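Week 2 - What It Costs to Get Started

Welcome back, everyone, and thank you for the good questions on last week's reading. Now we come to money, a subject I enjoy more than I probably should!

Let's work with the Skusstead kitchen plan, where the budget line for hand-held grippers is $1089 per unit. Please don't stop at that number. Add spare fingertip pads, bushings, a padded case, and the hours somebody spends learning to use the thing (people always forget the hours). The Illcombe plan left all of that out and had to go back for more money in May.
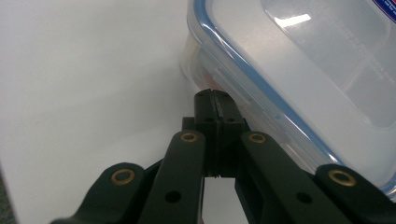 How many grippers should a small team order the first time?
Two is a good first order for most small teams, with one in daily use and one ready to step in when a joint wears or a screw goes missing.

Now, the objects. Food containers with clip-down lids, cups, jars - they look like pocket change beside the hardware, but the Brusik list runs to 31 items, and with repeats it grows to 85. Give them their own line, and put shelf space on it too.

For next time, read the Long quote in your packet and mark every cost that comes back each year. Bring a pencil, and bring your doubts about the shipping charge, as I have a few of my own.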